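Tribunal Rules Clarnholm Residents May Record Council Meetings Without Prior Consent 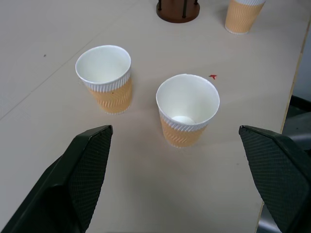
September 27, 2024 – The Lunumska Open Proceedings Project today published its summary of a tribunal decision on the recording of public meetings in Clarnholm. The decision sets aside a standing order under which members of the public had to obtain written consent from the chair before making any sound or video recording of a council session.

The case was brought by Anayeli Ayala, a resident who writes a local planning newsletter. In July she was asked to leave a session on a road closure after she declined to stop recording on her telephone. The council later confirmed the exclusion in writing and told her that she could apply for consent in advance of future meetings. The form supplied for that purpose asked applicants to state why they wished to record and where the material would be published.

Ms Ayala argued that the requirement restricted her right to receive and pass on information. The council argued that the rule concerned only the method of note-taking, that written minutes were available to everyone, and that a person who records in silence expresses nothing which the law needs to protect.

The tribunal did not accept the council's argument. In a decision of 162 paragraphs, it held that gathering information at a public meeting is protected when it is done with a view to publication, and that the protection does not depend on the person speaking, objecting or displaying a message at the time. It also held that the minutes were not an adequate substitute. They record decisions and votes but leave out most of what is said in debate.

The tribunal separately considered the wording of the form. It found that a requirement to give reasons allowed the chair to grant or refuse consent according to the likely content of a report, and that the standing order contained no test against which a refusal could be reviewed.

The decision has limits. It does not apply to closed sessions, to parts of a meeting dealing with named employees, or to private conversations in corridors and waiting areas. A chair may still require that equipment be kept out of gangways, that additional lighting not be used, and that recording stop if it prevents the meeting from being heard. Any such direction must be given aloud and entered in the minutes with the reason for it.

"The ruling deals with a narrow question and answers it clearly," said Ryszard Dudek, legal officer at the Lunumska Open Proceedings Project, which supported the claim. "A resident sitting in the public seats may record what the public is entitled to hear. The council can regulate disruption, and it already had the powers to do so."

Ms Ayala said: "I wanted an accurate note of what was said about the closure. I have asked for the exclusion to be removed from the council's records and expect that to be done."

The tribunal made a declaration that the standing order was unlawful and ordered the council to withdraw the consent form. No damages were sought. The council has 13 working days in which to ask for permission to appeal – the declaration remains in force during that period unless a stay is granted.

The project has reviewed the published standing orders of 200 local bodies and found that 11 contain a prior consent clause in similar terms. It has written to each of them enclosing a copy of the decision and asking whether the clause will be amended. Replies will be published as they are received.

The full decision, the project's summary and a template letter for residents are available from the Lunumska Open Proceedings Project on request. Press enquiries should be addressed to Ryszard Dudek at the project's office.

ENDS

Notes to editors

The Lunumska Open Proceedings Project provides legal information on access to public meetings and records. It does not take a position on the road closure discussed at the July session.

The summary is not part of the tribunal's decision and should not be quoted as such.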